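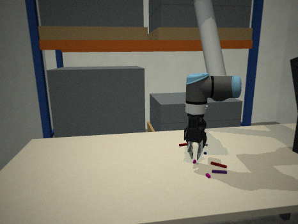 Figure 1. Storage rack with grey boxes behind a table of small coloured pieces (computer-rendered view).

Storage and Return of Loan Items at the Cernemport Toy Library

Submitted by Kidus Fikre and Mamta Srivastava
Module: Applied Project in Information and Records
May 5, 2026

1. Background

The Cernemport Toy Library lends games, puzzles and building sets to families in the harbour district. It occupies two rooms above the Gauthier reading room and opens to members three times a week. At the start of the project in September, the catalogue held 393 entries. Sets with many small parts made up the largest group and also accounted for most of the complaints recorded in the members' book.

The library asked for a review of how sets are stored, checked and returned to the shelf. Purchasing and membership fees were outside the scope of the work.

2. Method

The existing catalogue was compared with the contents of the shelves over two weeks. Returns were then observed at the desk, and 90 of them were timed from the moment the item was handed in until it was back in its place. Staff were interviewed separately. A short paper form was offered to members, but the response was too low to be used and the forms are not discussed further.

3. Findings

Shelf positions followed the order in which items had been bought. This had worked while the collection was small, and long-serving staff could still find most sets from memory. New staff could not, and relied on asking a colleague.

Piece counts were written on the inside of the lid. Where a lid had been replaced, the count was usually missing. In 20 of the timed returns the person at the desk had no count to check against and accepted the set as complete. Several of these were later put back on loan with parts missing — in one case a marble run without its base.

The catalogue itself is kept in Hidska, a records program the library has used for some years. It has a field for the number of pieces, but the field was left blank for nearly all older entries.

4. Proposed arrangement

Sets should be grouped by type and then by age range, with a shelf code on the front of each container. The same code should appear in Hidska and on the loan card. Piece counts should be entered in the catalogue first and copied to the container from there, so that a new lid does not mean a lost record.

Plain containers of one size are recommended for building sets and counting games. Original boxes may be kept for board games, which members tend to choose by the cover. A quotation for containers and labels was obtained from Flernetti; the total came to 500 euros including delivery, within the limit set by the library.

5. Trial and limitations

The arrangement was tried on the puzzle shelves only. Staff reported that returns were easier to check, although larger puzzles are still weighed and not counted, and a missing single piece cannot be found in this way. The trial did not cover the summer period, when lending is heaviest. The remaining shelves are to be recoded by library staff using the instructions in Appendix B.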